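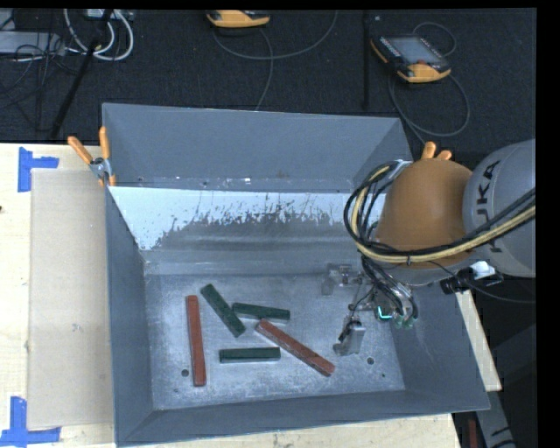
Notebook, Tirnuritz cell, February 2019

Spent most of today arguing (nicely) with Otakar about what the written rules for the bin cell should say, so I'm putting down where we got to before I forget half of it.

First one, the pendant. Mine is the worst habit of the lot: I set it down on the carpet and wander round to look at the bars. Otakar wants it in your hand whenever the drives are on and you're closer than the tape line on the floor, and he's right, so that goes in as rule 1. When the drives are off it can go on the carpet, fine, but screen up and with its cord clear of where people walk. I've asked Brabec for a price on a proper hook.

Second, bin changes. The bin is held by clamps on the rim and we line it up to the blue tape corners on the table. Anyone who undoes a clamp for any reason re-teaches the bin frame afterwards, even if it "went back in the same place". Run 335 is what happens otherwise! The finger came down on the sloped wall and I lost an afternoon checking the gripper. Also please don't peel the tape off because it looks scruffy, that's our datum.

Third, approach speed. Ľudovít had 402 mm/s in his Desau program all the way down to the pick point, I had something much gentler, and neither of us had written a reason anywhere. New rule: slow to 4 per cent override for the first pick after any change to program, bin or gripper, then step it up. Log the override next to the run number, every time.

Cables. We went back and forth on whether the bundle round the wrist counts as part of the tool for clearance checks. It does, I'd say, it sticks out further than you think when the wrist rolls over. Otakar wants to see the envelope drawn up first. Left open.

Reds and greens: keep mixing them, and tip the bars in rather than laying them out by hand. If you do place one by hand, say so in the log, otherwise the pick rates mean nothing.

Still to do:
Print the rules and stick them up by the door (Ľudovít has the laminator).
Ask Tedwood whether part no. 917 is the right spare finger.
Go over the wording again in March, once we've all had a go at living with it.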